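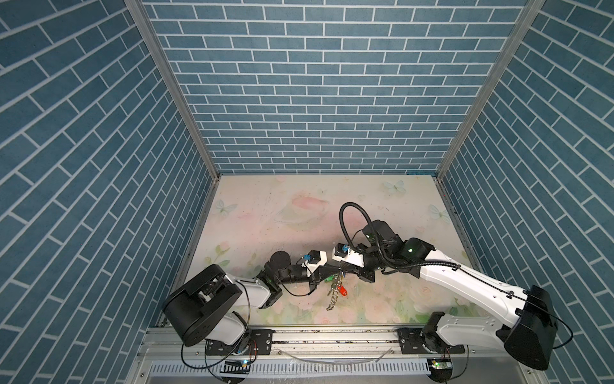 I had one job on Fridays, and it was to sit next to Lotanard until the run was over and write down anything weird. That's it! I'd taken the position at Nyberg thinking I would be answering phones, and for a while I did answer phones, and then somebody noticed I was the only person in the building who didn't mind sitting still. So they gave me a stool, a clipboard and a big red stop button on a gray cord, and I became the weird-things person.

The run was 360 passes. One arm held the keychain, the other arm took it, the two of them swapped, and around it went again until lunch or a fault, whichever got there first. I'm not an engineer (I want that clear, since the engineers certainly wanted it clear) but if you watch anything that long you pick up its habits. I knew the little whine the left arm made when it straightened. I knew there was a sort of pause, a breath almost, between the second gripper closing and the first one opening. I liked the pause. It was like when you give your grandmother a cup of tea and you keep your fingers on the saucer until you're sure.

On the morning I'm telling you about, the pause was wrong.

It wasn't wrong by much. The first gripper was hanging on a bit too long, and the other one was already starting to leave, so the charms gave a small tug and then popped free. I wrote "tuggy" on the clipboard. I've seen that clipboard since, by the way. It was passed around a conference table in a plastic sleeve, and a man from Itier who had flown in for the day read the word "tuggy" out loud in a very even voice.

## Tuggy

I did tell someone. People always skip over that when they tell this story at Nyberg, so I'm putting it in. I walked down the hall and said the left one was holding on too long, and I was told the software was from Itier and the timing was Itier's business, and was it stopping the run? It wasn't. Then let it run, they'd look Monday.

So I went back and sat down and let it run. 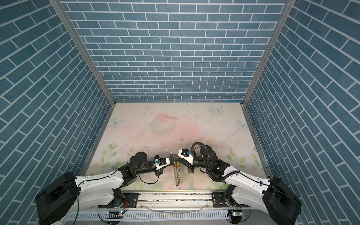 My own keys were in my coat pocket, and I remember squeezing them while I watched, the way you press an imaginary brake when somebody else is driving. I'd gotten oddly fond of the thing they were passing back and forth. It was such a cheerful little object, all those see-through charms, red and orange and blue and green, bunched up right where the grippers met, with the silver chain hanging straight down underneath and its bit of shadow on the floor. I used to think about whose bag it would look good on. Then the right arm started to back away and the left one didn't open, and I quit thinking about bags.

The charms stretched out sideways. I know charms don't stretch, but the rings they hang on do, and I could see it happening. The right arm slowed down, got to the end of what it could get, and pulled harder. On the screen beside me it said HANDOVER COMPLETE in a friendly green font.

I hit the button.

I'd hit it before, in practice. They make you do it on your first day, and you feel silly, and both arms stop. What happened this time was that the left arm stopped. It stopped beautifully. It froze with its grip shut tight, and the right arm went right on pulling against it.

I hit the button again. I hit it, I'm embarrassed to say, several more times, like a person waiting for an elevator. And then I did the thing you're not supposed to do. I leaned in. I had my hand out past the rail, heading for the chain, and I'd love to tell you I had a plan, but I think I just wanted to help it let go.

I never touched it. The ring went first, with a noise like a staple gun, and something small and hard came past my face and hit the cabinet behind me. The right arm, with nothing to pull on anymore, swung back toward its own side through exactly the air my elbow would have been in a second later. Then it parked itself, neat as anything, and the screen asked if I'd like to begin the next pass.

I went and found the plug. It was behind the cabinet, and it took me a while because my hands weren't working very well. I sat down on the floor next to it and held on to it. I didn't trust it on the carpet by itself.

## The Pokora people

They weren't allowed to investigate themselves, so an outfit called Pokora came in, and I gave my statement 4 times. I got pretty good at it. By the last one I'd taken out the elevator part.

What they found was two separate things that had been sitting there quietly waiting to meet each other. The first was that somebody had swapped a part in the left gripper back in January, and the new one reported "open" as soon as it was told to open, whether or not it had. So the right arm heard "open" and believed it. I can't really blame the right arm. The second was my button. A cable had been moved during the same job, and after that the button spoke to the left side only. It had been that way for months. Every Friday I'd sat there with my thumb near that thing feeling like the safest person in the county.

The checklist said to test the stop with both arms moving. The person who'd done the test had done it with one moving at a time, and had happened to pick the left. It was initialed. The initials were mine.

I'd forgotten, you see. I had done it between phone calls, and it had stopped, and I'd signed. 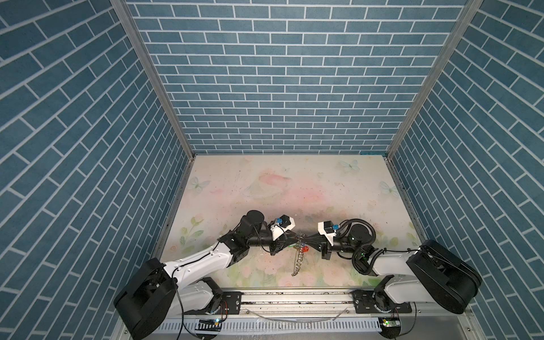

## Twelve steps

The new checklist is 12 steps long, and it has a picture of the button on the front, which I think is aimed at me personally. There's a clear panel across the front of the cell now when it's running. If you open the panel, everything dies, both sides, and you can hear the brakes go *clack-clack*. I make them let me hear both clacks. If I only hear one I go home, and they've agreed to that in writing.

They offered me the phones back. I thought it over for a whole weekend, and I said I'd stay on the stool, thanks, but I wanted a column on the sheet for words like "tuggy," and I wanted somebody to have to answer it before the next pass. I got the column. It's narrow.

Last week I wrote "sulky" in it. The right arm was taking its time coming up. I pulled the stop, heard both clacks, and walked down the hall with the clipboard, and one of the engineers put down a perfectly good sandwich and came to look.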